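Vokberg Wall and Ceiling Renewal Set
User Guide, Section 3: Painting the upper wall and the ceiling

Please read this section until the end before you open the cans. Sections 1 and 2 explain how to wash the surfaces and how to fill holes and cracks. If you did not do this work yet, go back to it first.

3.1 What you need for this section

Can A, ceiling white (gray lid)
Can B, wall white (blue lid)
Roller with the long handle
Angled brush, 25 mm
Masking tape and covering foil
A stable ladder (not in the set)

Note: The two cans look almost the same when the lids are off. Write A and B on the side of the cans with a marker before you begin.

3.2 Preparing the room

1. Move the furniture out or push it together in the middle of the floor. Cover it with the foil and close the foil with tape.
2. Switch off the electricity for the ceiling lamp at the fuse box. Check at the wall switch that the lamp stays dark.
3. Take the lamp down if it is possible. If not, put a plastic bag over it and tape the bag closed.
4. Wipe the top part of the wall one more time with a dry cloth. Fine dust from sanding likes to stay there.
5. Open the window a little, but avoid a strong draft.

CAUTION: Never stand on the last step of the ladder. Do not put the ladder on the foil, it can slide.

3.3 Painting the ceiling

1. Stir can A slowly for 3 minutes. Do not shake it, shaking brings air bubbles in the paint.
2. With the angled brush, paint a strip along all sides of the ceiling, two brush widths wide. It is no problem if some paint comes on the wall, you will cover it later.
3. Start with the roller at the window side and work away from the light. Do not let the strip from the brush dry before the roller reaches it.
4. Roll first in one direction, then lightly across. Do not press.
5. Let the ceiling dry for 7 hours before you put any tape on it. In January, or when the room is cold, leave it overnight.

Note: Wet ceiling white looks spotted. Please wait with your judgment until it is dry.

3.4 Painting the upper wall

1. Put masking tape on the ceiling, directly along the corner line. Press it well with a dry thumb.
2. Stir can B in the same way as can A.
3. Paint the corner with the angled brush. Pull the brush along the tape and do not push it into the corner.
4. Continue with the roller from the top to the bottom, in strips which overlap by half of the roller.
5. Remove the tape while the paint is still a little soft. Pull it slowly back over itself.

3.5 Checking the result

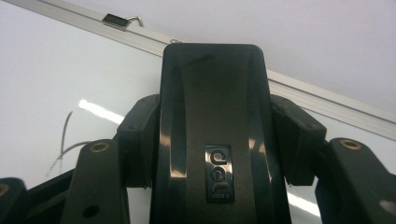 Checking is best done in daylight and from a low position, with the eyes directed upward. From there, shine marks and missed places show themselves more easily than from the ladder. Look also at how the two colors work together. With a white wall and a pale white ceiling, as here, the difference is small, and a splash from the wrong can is easy to overlook. Go slowly along each side of the room and mark every fault with a small piece of tape.

1. For a missed place, use the same can and the almost dry roller. Finish with light strokes to the outside.
2. For a drop or a run, let it dry fully, sand it flat and paint over it.
3. If a large area is spotted, paint the complete surface again. Small repairs will stay visible in this case.

Note: Touch-up paint must come from the same batch. The batch number is printed under the can. For a new can, order part 102 from Brevside and give this number.

Text of this section: Florante Cabrera. Language check: Rhun Ruddock.

Continue with Section 4, Cleaning the tools and storing the paint.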